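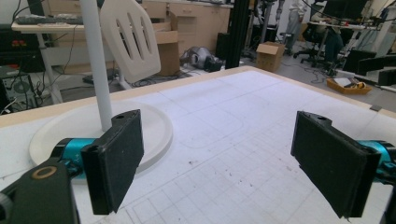 Kerstin Söderlund wants it written down that the spring rate is wrong and that she said so in November. Her argument is that the trigger linkage should return on its own from any opening, and that a tool which needs a thumb to finish opening will ruin a long session. Noted. She is right about the return. I still think it is friction and not the spring, and today's entry is mostly an attempt to find out.

April 29, 2024

Hand-held gripper, Erdale build. Teal joints are on both sides, felt pads on both fingers. The pads are the thick version. The thin ones flexed when the fingers closed on anything off center, and the load went into the screw hole.

Return test. Method: squeeze to full close, release, read the remaining gap error against the grid on the table. First set with the joints as printed. The left finger came back to its stop every time. The right finger stopped short by 4 mm in most trials and by 7 mm in the worst one. Same spring on both sides, same batch. Swapped the springs left to right and repeated. The right side was still the slow one, so the spring is not the cause of the difference. It may still be too weak overall, which is Kerstin's point and a separate question.

Took the right joint apart. The bore has a ridge where the print seam runs down the inside. Reamed it by hand, wiped it out, put it back with no grease. Error on the right dropped to under 1 mm. Did not touch the left.

To do: rotate the part in the slicer so the seam lands on the outside face. Silvana has the current file.

Encoder counts. Plulto board, logging at the bench. Full open reads 2676 on the left and 2633 on the right. Before the reaming I would have put that down to the right finger not reaching its stop, but it was taken afterward, with both fingers pressed against their stops by hand. So it is an offset in how the magnets are seated. It can go in the calibration file as a constant per side. Not worth pulling the magnets, they are glued.

Pad wear. Felt is fuzzing on both faces. No bare patches so far. Fuzz does not seem to affect grip on cardboard or printed parts. On smooth plastic I have no numbers yet. The adhesive is holding at the corners, which is where the Pap pads let go last time.

Silvana Magalhães asked if the joint color matters to the tracking. It does not at present, as nothing in the software looks at it. If we ever segment the fingers out of the camera view, teal is easier to separate than black, and the black pads will be the hard part. Leave it as is.

Camera view at full open: both pads show, with a wide gap between them. Fine for now. I would like the pads a little farther out toward the edges, but that means a longer bracket, and the tool is already nose-heavy.

Table: specks and smudges on the grid surface. Wipe it down before the next recording. I don't want them mistaken for parts when someone goes through the footage.

Open items
- Reprint right joint with seam outside, then reprint left to match
- Stiffer spring, one step up, try on both sides (Kerstin to pick from the Brornthorpe list)
- Write the two encoder offsets into the calibration file
- Repeat the return test with the tool held nose down - all of today's trials were level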